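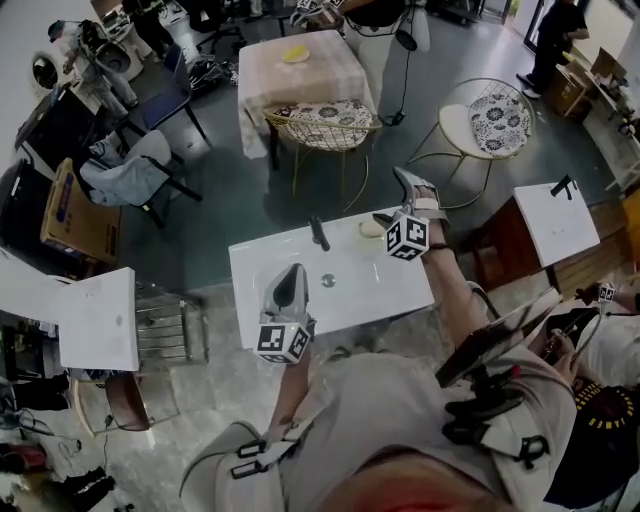
Torunn Sandberg objects that the lather test is being read too early, and that a hard water sample should stand a full minute before anyone decides whether the foam has held. Her objection is accepted and the procedure is changed from this entry onward.

2022-12-06
Soap and water hardness, bench series
Entered by Spyros Petkov

Purpose of the series: to settle which of the two bar soap recipes, Nallach or Surnum, should go forward for use in buildings on the Jaltus supply. The Jaltus water is hard. Residents have reported a gray film on basins and a dull feel on the skin after washing, and both complaints are consistent with calcium soap.

Seven jars were prepared. Six held Jaltus tap water, drawn in the morning after the line had been flushed, and the last held distilled water as a control. Soap solution was added in small, equal portions, with the jar stoppered and shaken after each one. The end point is a foam that covers the whole surface and stays unbroken for one minute.

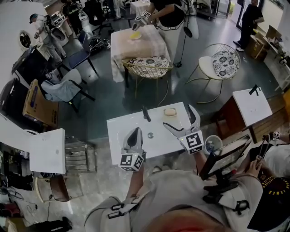
The control reached its end point on the first portion with both recipes, as expected. In tap water, Nallach gave a cloudy liquid and a fine curd at the waterline well before any foam appeared. Surnum also clouded, but the curd was softer and came away from the glass with a plain rinse. The Nallach curd had to be rubbed off, and it left a ring that could still be felt with a fingertip.

Two of the tap water jars were boiled and cooled before use. Both needed less soap than the unboiled jars, so part of the hardness is temporary. Scale was found on the bottom of the kettle and has been kept in a labeled envelope for Nilmini Weerasinghe, who wishes to try it with vinegar.

A correction to the April pages: the curd recorded there as "undissolved soap" was in all likelihood the same calcium soap. The solution had been filtered that day. The page has been initialed but not altered.

Drying of the bars: 70 grams of each recipe was set on the Iwasaki rack for seven days. Surnum cracked along one edge. Nallach did not crack. This matters to the people who stamp and wrap the bars, and Ionuț Olteanu has asked that it be weighed against the rinse result - he does not regard the choice as settled, and the undersigned agrees.

To do:
Repeat all tap water jars with the one-minute reading.
Relabel the stoppers, two of which no longer match their jars.
Ask Nuwan Majumder for the citrate.
Return the large funnel.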